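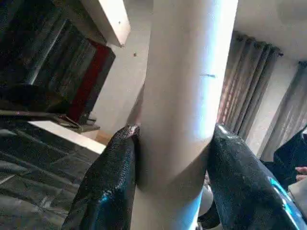

Malleck Boxing Club is a club for amateur boxers and for people who only want to train like boxers. We teach beginners from the age of ten, we prepare members for their first bouts, and we keep a small team that competes in the region. Our head coach, Kwaku Nutsugah, is very strict about one subject, and this is the grip. A new member usually squeezes everything too hard, the skipping rope, the water bottle, the hand weights, and then the shoulders become tight and the punch becomes slow. He asks them to hold a thing lightly, with the fingers only just pressing on each side of it, and nothing more than this. The hand should close like that inside the glove, and it should become a real fist only at the moment when the punch arrives. It takes most people a few months to learn it, and we do not hurry them.

How we started

The club was opened by Kwaku and by Cathal Ó Ceallaigh in a former carpet shop on Akinola Street. They had met as sparring partners and had both stopped competing in the same year. In the beginning there were three heavy bags, no ring, and a floor which was not very level. For the first winter the members trained in their jackets during the warm-up. Some of these members are still with us, and they like to mention it when somebody complains that the gym is cold.

We moved to our present hall, the old Priledley bakery, when the owner of the carpet shop wanted to sell. The hall has 600 square meters on one floor. There is a full-size ring at the north end and a smaller training ring beside it. The bags hang along the wall where the ovens used to be. The changing rooms were built new, and the showers were repaired last July after a long discussion with the plumber.

Our classes

Beginners' classes do not include any sparring. You will learn the stance, the footwork, the jab and the cross, and how to wrap your own hands. When a coach thinks that you are ready, you can join the intermediate group. There we begin light contact with headguards, always with a partner of similar weight. You may also say no to sparring and stay with the group. Many of our members have done so for years.

The junior class is led by Huiling Shen. She came to boxing from table tennis and she still uses many of the footwork exercises from that sport. The juniors play a lot of games with touch and distance, and parents are welcome to sit on the benches and watch. We ask only that they leave the instructions to the coach.

The competition team is by invitation. Members of the team train more often, keep a food diary, and have a medical check before every season. Ewan Gourlay works in the corner for most of our bouts and takes care of the cuts. He also drives the minibus, and for this reason the music on the way to a tournament is decided by him.

Every spring we organize the Skumia Cup, an evening of amateur bouts with clubs from the neighboring towns. Last year we had over 80 people in the seats, and the soup was finished before the first interval. This year we will make more soup.

Safety

We follow the rules of our regional association for gloves, headguards and rest periods. A boxer who is stopped by a blow to the head does not spar again until a doctor has given permission, also when he or she feels perfectly well the next morning. Halima Uzor, who is a nurse and one of our first women members, keeps the medical records and has the last word on this. The coaches do not argue with her.

Membership

The monthly fee is 40 dollars for adults. Juniors and students pay half. The first class is free, and you can borrow gloves from the shelf near the entrance. Please bring your own hand wraps if you have them, a towel, and shoes with a clean flat sole. We have no long contracts. If you want to stop, tell us before the end of the month and you will not pay for the next one.

If you would like to visit, come at the beginning of any evening class and ask for Cathal at the desk. He will show you the hall and find the right group for you. You can also write to us with the form on the contact page. We answer all messages, but in tournament weeks it may take a few days.

Page updated 2020-01-29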